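To: floor-and-office list
Subject: Re: What happens to the sorting table after December
20th November

Dear colleagues,

thank you for the many replies. I answer the longest one first, because I think it speaks for several people on this list. My English is slower than my opinions, so please be patient with me.

> I have worked at Druvovar for 9 years, most of them
> at the packing and sorting tables. Now we hear that
> the Hinico arms will do the light items, and that we
> will "teach" them. I do not mind to teach. But when I
> have taught it, what is my work? And why did we learn
> about it from a slide and not from our supervisors?

The second question is easy to answer, and the answer is not a nice one. The slide was shown to the Trerum site before it was shown to us, and someone forwarded it. It should have come to this list first. I have written this to the management in the same words.

The first question is more difficult. What I know is the following. The plan speaks of 2 arms, both for light items in soft packaging. Heavy boxes, returns and everything with glass stay with people. At our site 172 persons are employed, and the plan does not name a lower number for next year. It also does not promise the same number. I asked for a sentence about this and I did not receive it yet.

The teaching work is paid as normal hours. Those who wear the head strap and the shoulder rig get a longer break in each half of the shift, and this was agreed in writing. I wore the rig myself for one morning. After two hours I felt it in my neck, and I noticed that I moved my hands more slowly than I usually do, as if a strict teacher was looking at them.

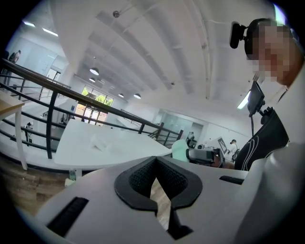 Can a person refuse to take part in the recordings?
Everybody can refuse, without giving a reason, and then stays at the normal tables with the same shift plan and the same pay.

Please tell this also to the colleagues who do not read the list. I have heard that some of them signed the form only because it was lying together with the vacation form.

About the material itself: a plastic bag is a hard thing for a machine, it never has the same shape two times. We have collected about 833 recordings so far and the people from Rees, who prepare the data, ask for more bags and fewer boxes. So the skill in the hands of our packers has a value, and I think it should be visible in the pay group. At the moment the teaching hours are booked under "other tasks". I proposed a separate line for them.

Two points are still open for me. The first is who may watch the recordings, and for how long they are kept. The second is retraining. Hinico offers a course for operating and cleaning the arms, but it is in the evening, and for parents with small children this is almost the same as no course. I asked for a place in the day shift.

If you have other questions, please write them to the list and not only to me, so that all can read the answer. I will bring them to the next meeting in December.

With kind regards,
your employee representative, Druvovar upper floor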